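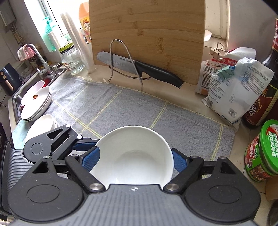 A white bowl held upright above the mat, with the bamboo board standing guard at the back.

I have been told, more than once, that a kitchen counter should be clear. Tatsuya Ikeda, who sold me my flat and still drops in for tea, thinks a counter with anything on it is a failure of cupboards. I think he's wrong, and I've got 78 centimetres of worktop to argue with!

Take the chopping board. Mine used to live flat in a drawer under the baking trays, and I'd end up cutting an onion on a plate (dreadful for the knife, worse for the plate) to avoid digging it out. A board that stands up at the back takes next to no room, dries on both sides and is there when you want it. Same with a cloth over the tap. Yes, it's pink, yes, it's fraying, and I will defend it to anyone. Folded in a drawer it would smell by teatime.

What I can't stand is the counter that's tidy for visitors. My cousin has one, all Lekeck fittings and hidden handles, and it took me six goes to find a spoon. Lovely to look at – and you daren't make toast.

I'll give the tidy lot one thing. Knives want thinking about, and if you've got small children around, an open stand is the wrong place for one. Ours are grown up and gone, so out it stays.

And a mat! Get a woven mat, grey if you spill coffee like I do. Bowls go down on it without that awful clatter at six in the morning.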